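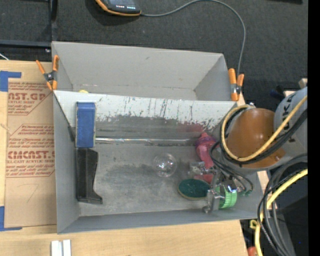 What is the Nerkell protocol?

It is a method for collecting robot grasping data in which an arm moves objects back and forth between two neighboring bins and labels its own attempts as successes or failures.

Nerkell protocol

The Nerkell protocol, also called two-bin cycling, is a self-supervised procedure for training and testing robot grasping policies in clutter. It was developed at the Pratine laboratory by a group led by Barnabás Orbán. The procedure uses one arm, one gripper and two open bins placed side by side. Objects are picked from the first bin and dropped into the second until a stopping rule is met, after which the direction reverses. The same objects can be used for many trials, and their arrangement changes with every transfer, without a person resetting the work area.

Background

Earlier work at Pratine used a single bin. After each grasp the object was released over the bin it came from. This kept the work area small but produced a known bias: objects dropped near the center stayed near the center, and objects that were hard to grasp stayed where they were, often against a wall. A policy trained on such data was tested mostly on the easy part of the problem.

The second bin addresses the bias by turning each cycle into an emptying task. Easy objects leave first. The remaining ones, usually flat, thin, or resting in a corner, then make up a growing share of the attempts. Orbán's report calls this the tail of the cycle and treats it as the main source of useful data.

Setup

The bins share a boundary or stand close enough that the arm can cross from one to the other in one short motion. They must be fixed against each other and against the table. Spring clamps at the ends of the divider are a common choice. A shift of a few millimeters is enough to spoil the registration between the camera and the robot, and contact between the gripper and the bin walls is frequent during training. Dividers and floors become scratched and are treated as consumable parts.

A fixed camera views the bins from above or from one side. The protocol doesn't require a depth sensor. The original implementation recorded color images only, a decision made to allow clear objects into the object set.

Object set

The reference collection, known as Esero, contains 258 household and workshop items. They are divided into rigid opaque, deformable, thin, and transparent groups. A cycle begins with a draw from at least two groups. Mixed draws matter for the transparent group in particular: a clear ball or rod on a gray floor gives few usable edges, and its appearance changes with whatever lies behind it. Depth cameras based on projected light often return holes or false surfaces for such items.

Procedure

A cycle consists of the following steps.

1. The camera records an image of the source bin with the arm out of view.
2. The policy proposes a gripper position, angle, and opening width.
3. The arm executes the grasp, lifts, and crosses to the target bin.
4. The gripper opens at a fixed height above the target floor.
5. A second image of the source bin is recorded with the arm out of view.
6. The attempt is labeled, and the next one begins.

The direction reverses when the source bin is judged empty or when 90 attempts have been made in the current direction, whichever comes first. The upper limit prevents the system from spending a full session on one item it can't lift.

Labeling

Two signals are combined. The first is the finger opening after the lift: fingers that close completely indicate that nothing is held. The second is the difference between the images taken before and after the attempt. An attempt counts as a success only when both signals agree. If they disagree, the attempt is stored without a label and left out of training.

The opening signal fails for thin objects, which may be held with the fingers almost closed. The image signal fails for clear objects, and it can also be triggered by an item that was pushed but not lifted. Requiring agreement lowers the number of usable attempts and raises the accuracy of the labels that remain. It also discards thin and clear objects more often than others, a side effect noted in the report and only partly corrected by weighting.

Results

The first published run contained 3,097 labeled attempts. The policy trained on them was compared with a policy trained on the same number of single-bin attempts. The two performed about equally on full bins. The two-bin policy was clearly better once most objects had been removed, with the largest difference for items touching a wall. Performance on transparent objects improved in mixed bins but not in bins that held transparent objects alone.

A repetition carried out in September used a different arm and a gripper with narrower fingers. It confirmed the wall result. It did not reproduce the gain on transparent objects, and the cause remains open — the lighting, the camera angle, and the bin color all differed from the first run.

Variants

The Simard variant adds a short pushing motion, used when five consecutive grasps fail. The push is aimed at the item nearest a wall and is meant to free it for the next attempt. Pushes are logged separately and carry no success label. The variant shortens the tail of the cycle, although it also removes some of the difficult attempts that the original method was designed to collect.

A second variant replaces the fixed stopping rule with an estimate of how much the policy is still learning from the current bin. It has been tested in simulation only.

Limitations

The protocol measures removal from a bin and says nothing about placement. A grasp that holds an object by its extreme end is scored the same as a stable one. Round objects may bounce out of the target bin after release, so runs without supervision slowly lose part of their object set. Wear is a further concern. As scratches and smudges build up on the floor of a bin, its appearance drifts away from that of the early training images, and the image signal used for labeling must be recalibrated. The report recommends recalibration whenever a bin is replaced or moved, and before any run whose results will be compared with an earlier one.

See also

Bin picking
Self-supervised learning
Transparent object perception
Parallel-jaw gripper

Last revised 5 Jan 2026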